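List home | Threads | Search | Join
Filed under: Sourdough & Rye
2 shares, 9 comments

Subject: Re: rye starter gone sluggish

On Friday, Astlow wrote:
> Mine used to double by lunch and now it barely moves
> before bedtime. Same flour, same jar. Should I throw
> it out and start over?

Please don't throw it out! I had the very same slump in June and got mine back with hardly any work. What did it for me was feeding it much more flour than I was used to. I had been giving it equal parts for months (lazy, I know) and it was running through its food long before I got back to it. Now I keep just 9 grams of the old starter, add 59 grams of whole rye and enough warm water to make a thick paste, and leave it on top of the fridge overnight. By the fourth day it was pushing the lid up and smelled wonderful, a bit like green apples. I was so happy I baked two loaves at once and gave one to the people downstairs.

If you want to go further, a spoonful of grated apple in one feeding gave mine a real kick. Any ripe fruit you have sitting out is worth a try, and I'm planning a batch with pear next.

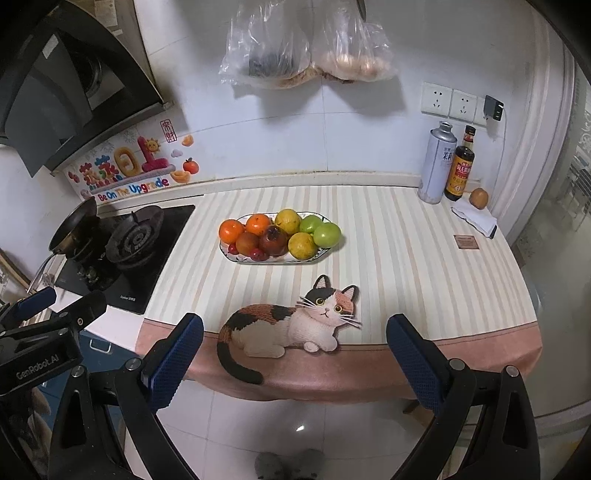
Zelenák wrote back off-list that fruit never did a thing for him and that the warm spot deserves all the credit, so try that first. Either way, tell us how it goes, I love these threads!

Mikureo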